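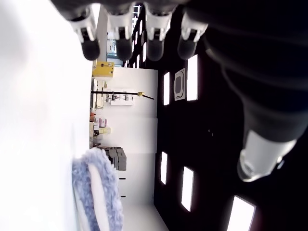 Workshop Notebook / Board Repair Course

February. Entry for the second practical block, bench room, morning session. Start 9:10.

Attendance as per the Faven register. The group continued with no-power faults on the donated Stalliteo laptops. Trainees are reminded that the charger is to be tested under load before any board is removed from its case. On the previous block this step was skipped on 2 machines, and the time was lost.

Unit 63. Reported fault: dead, no charge light. Charger output correct at the plug. Adapter voltage present at the DC jack and at the first input transistor, absent after the second. Gate voltage on the second transistor did not drop when the adapter was connected. Resistance from the main rail to ground measured normal, so the rail was not shorted. The charging controller was receiving its supply but the adapter detect pin was low. One resistor of the divider feeding that pin read open. Replaced from a scrap board of the same revision. The detect pin came up and the machine took charge. It is to be left running overnight before it is signed off.

Unit 122. Reported fault: starts, fan spins, switches off after several seconds. Liquid damage near the keyboard connector, cleaned by the earlier group according to the label. Memory swapped with known good modules, no change. Processor supply appears for a moment and then drops. Not resolved. The next step is to compare the enable and power good signals with a working board. The schematic in the Rahimi folder is for the older revision and the part numbers do not match on the left side of the sheet. Do not rely on it for the supply section.

Soldering practice followed from 11:00. Results on the small two-pad parts were acceptable. On the larger ground pads most trainees held the iron in place too long at too low a setting, and several pads lifted. Pejman Bagheri will repeat the preheating demonstration at the start of the next block, and attendance at that demonstration is required.

Stock. Flux is down to the last tube. The Pallilex order has been submitted and should include braid in both widths, which was left off last time. The hot air station on bench 2 reads roughly ten degrees high against the probe, and a note has been fixed to it until it can be adjusted.

Open items: overnight run on 63, signal comparison on 122, correct schematic revision to be requested, worn tips to be removed from the drawer.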